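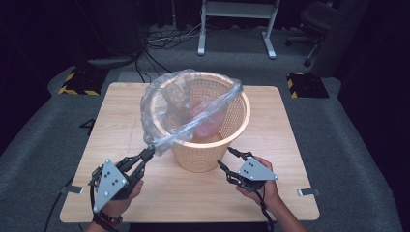 Home News Features Jobs Events Contact

Bin bags get the better of a gripper, until someone finds a screwdriver

Skustden's data room spent most of a morning in December with one of its two hand-held grippers out of action, brought down by a job most people do on the way to bed. The task on the rota was putting a clear plastic bag into a wastebasket. The left gripper had begun to let go of it.

The grippers work as a pair. An operator holds one in each hand, does a household chore over a small table, and the recordings go towards teaching a robot arm the same chore. Fitting a bag means pinching a thin, slippery edge, pulling it over the rim and not losing it while the other hand comes round to help. A shirt or a sponge will forgive a sloppy grip. Film that thin will not.

Normand Friesen, who looks after the kit, had the fault reported to him shortly after nine as "it's gone soft". He has heard worse descriptions. The log showed the left fingers closing when told to, and stopping a hair short of each other. On a cup this makes no odds. On a bin bag it is the difference between holding and waving.

The cause was a linkage screw in the left finger, which had backed out by less than a full turn. It had company. Friesen found a second screw on its way out on the same side, and a smear of old tape residue on one fingertip that had been doing nothing for the grip either. The right gripper was sound, and he opened it up anyway.

Both went back together with fresh threadlock and clean tips. The fix took 7 minutes a side. Finding the right hex key took a good deal longer, the set having migrated to the McIntyre bench in the next room, where it was holding a door open.

The marker plates were the fiddlier business. Each gripper carries a triangular metal plate covered in small round dots, which lets the tracking system work out where the hand has got to. Knock a plate by a degree or so and every pinch is recorded as having happened in slightly the wrong place. Friesen had to take the left one off to reach the linkage, so it needed a new calibration: the gripper is waved slowly through the working space for 213 poses, like somebody conducting a very dull orchestra. The first attempt failed because a sleeve kept covering the dots. The second was accepted.

Wumpini Adjei, who schedules the sessions, has since changed the paperwork. Screws used to be checked once a month. They are now checked after every 1353 closes, a figure she took from the gap between the last service and the first dropped bag, then cut down until Friesen stopped frowning. The counter on the left gripper stood at 3631 when it came off the table.

"We had a spreadsheet for the batteries, a spreadsheet for the cables and a spreadsheet for who used the last of the tape," Adjei said. "The screws were on trust."

Cables have been added to the sheet as well. Each gripper trails a black lead, and an operator reaching across the basket tends to pull one tight without noticing. Operators have been asked to leave a loop of slack at the wrist and to put the gripper down by its body, never by its lead. Gatia, which supplied the pair, has sent two spare linkages and a reminder that they were listed in the manual.

Bag sessions restarted that afternoon. The next chore on the list is cling film, which Friesen has asked to have moved to the Clukdale site.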